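3.2 The sofa as a place where things are put down

Most studies of household tidying begin in the kitchen, where each item has a cupboard or a drawer. Living rooms have had less attention. In the Viltano interviews the sofa came up more often than any other piece of furniture when people were asked where they put things they meant to deal with later. Coats, mail, folded laundry and school bags were all named. One respondent called the sofa "the second table," and others used similar words without being prompted.

We treat the sofa as three surfaces: the seat, the back and the arms. The seat takes large and soft items. The arms take items that will be picked up again soon, such as a remote control or a phone. The back is used least, and its use depends on its shape. On a low, straight back people hang clothing and blankets. Where the back is topped with separate headrests, respondents said that blankets slid off or bunched in the gaps, and they folded them on the seat instead.

Throw pillows need separate treatment. They are the only items in our coding scheme that belong on the sofa and are also tidied. Sampaio (in the June pilot) coded a pillow as tidy if it touched the backrest and as untidy in any other position. We found this too strict. Several households in Floltar kept a pillow flat on the seat on purpose, for an older person's back or for a dog, and they did not regard it as out of place. In the present scheme a pillow is coded as placed when it leans on the backrest or an arm, and as loose when it lies on the seat or the floor. Whether it is straight is not coded. Figure 2 gives a sofa with pillows on it, with the blue pillow at the left coded as placed. 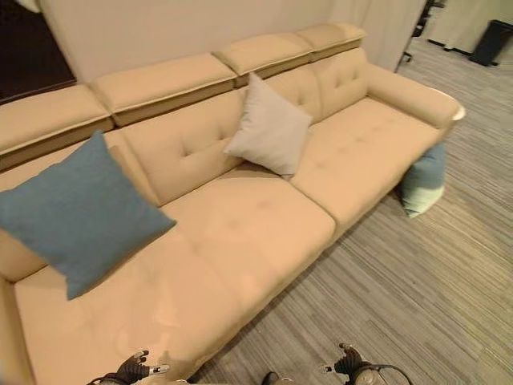 Color and fabric were recorded because respondents mentioned them when they explained how often they tidied. Owners of light upholstery reported moving things off the seat sooner, mainly out of worry about stains and dye from clothing. Owners of dark or patterned upholstery rarely gave this reason. The effect may come partly from price, as the lighter sofas in the sample were also the newer ones, and we did not ask what people had paid.

The number of seat cushions also matters for coding. A sofa with a single long cushion gives no natural boundary, and coders disagreed about whether an item lay in the middle or to one side. With divided seats the disagreement mostly went away. We therefore note the position of each item by cushion, counted from the left as one faces the sofa, and an item lying across a seam is assigned to the cushion that carries more of it. Small items that had slipped between cushions were left out, as they could not be coded without moving the furniture.

Coding was done by 2 coders working separately. Anderson Cordeiro resolved the cases on which they differed, most of which concerned blankets. A blanket spread over the seat was coded as a cover if it reached both arms and as an item if it did not. The Tremetti homes, where full covers are common, account for nearly all uses of the first code.

Figure 2. Three-seat sofa with adjustable headrests and throw pillows.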